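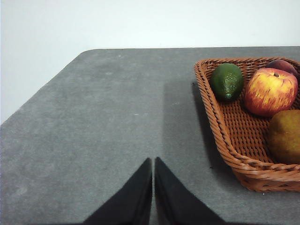 I had wanted to see the Tritis workshop in Tredemness for years, and when their June visitor day finally came around I was on the early bus with a sandwich in my bag and far too many questions. They let in 20 of us, gave us coffee (very good coffee, I must say) and took us straight through to the arm they use for handling fruit.

I'd expected a slick show. What we got was a fault, and I enjoyed it far more! On the seventh run of the morning the arm simply stopped, with its gripper still over the gray table and the basket of fruit off to one side, and a message came up on the screen saying the joint position couldn't be trusted. Our guide sighed, asked us all to stay behind the yellow line and took the power off before going anywhere near it.
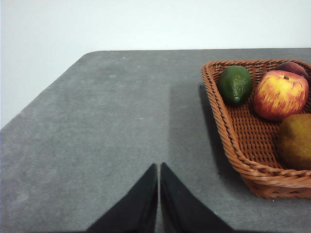
The culprit was a Kostiuk connector near the wrist, which had been working itself loose. The software compares two readings of where the arm is, and when they drift apart it stops everything. Fourteen such stops had gone into the logbook since the spring, and we were allowed to leaf through it – page after page of small, patient handwriting.

Somebody asked why they didn't just set the limit a bit wider. The answer was a story from their sister shop in Skodport, where that had been tried, and an arm had come down hard on a bench with a person's lunch on it. No one was hurt, but the limit went back the same afternoon.

The new cable took 14 minutes to fit, and then came a slow test with a hand kept near the stop button the whole time. I missed my bus home and had to wait for the 89, so I ate my sandwich at the stop and read the safety leaflet twice.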